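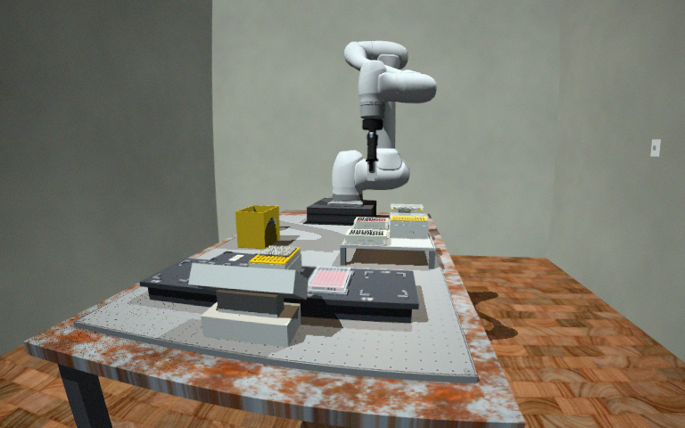
Long bench, weathered edge, rust and pale blue. My kind of color scheme.

Okay friends, a thread on refinishing an old table, which has eaten every spare evening I've had since February, and which a few of you have been kind enough to keep asking me about.

The table was my aunt's. It lived on her back porch through I don't know how many summers, and then it lived in my garage under a tarp while I told everybody I was going to get to it. Pine top, four turned legs, one of them a little chewed by a dog we all still miss.

First thing I learned: wash it before you sand it. Warm water, a squirt of dish soap, a soft brush, and then let it dry a good long while. I skipped this on the first leg and clogged up a whole pack of sandpaper with porch grime and old wax. Lesson learned!

Second thing, test for lead if the paint is old. The little swabs are cheap and mine came up clean, but I wore the mask the whole way through anyway and swept up with a damp rag.

I went back and forth for 8 days on whether to strip the top completely. There were three colors under there (a mustard, a green, and a blue I remember from when I was small) and I just couldn't bring myself to lose the blue. So I sanded by hand, stopped wherever it showed through nicely, and left the edges rough.

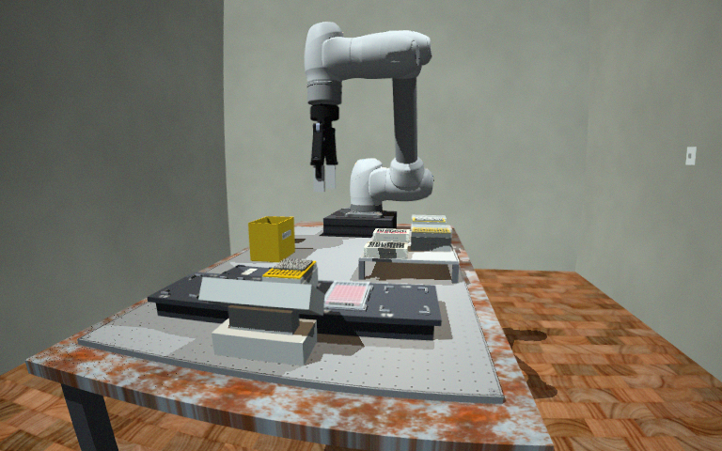

Revathi Mathew wrote back to ask if you can really eat off a top like that, or if the flakes end up in your soup. Such a good question, and one I should have covered sooner!

You need to seal it, and seal it well. I scraped off anything loose with a putty knife, wiped it all down, and put on 4 thin coats of a clear matte water-based finish, with a light sanding in between. Thin is the word. My first coat was too thick and dried cloudy in one corner, so I had to take that bit back and start over.

It's curing now, and I'm keeping the tablecloth off it until Friday. Then my sister is bringing her lentil soup over and we'll finally sit down at it. Next up is the chairs, if I can find the sixth one.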